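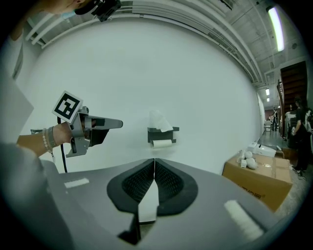

Hand-held gripper check, Ellwood corridor, November
Checked by: Noreen Ghumman

Jaw pads, mesh and rims: pass. Sheet says change at 2,000 cycles – whose figure is that?

Cable clear of wrist: query. "Clear" needs a distance.

Bracelets and wristbands off: fail. The rule exists, I doubt anyone reads it.

Markers fixed flat: pass.

Walkway free of boxes: fail. Ticked as a pass last time.

Stop procedure known: two people asked, two answers. Maureen Horrocks to rewrite.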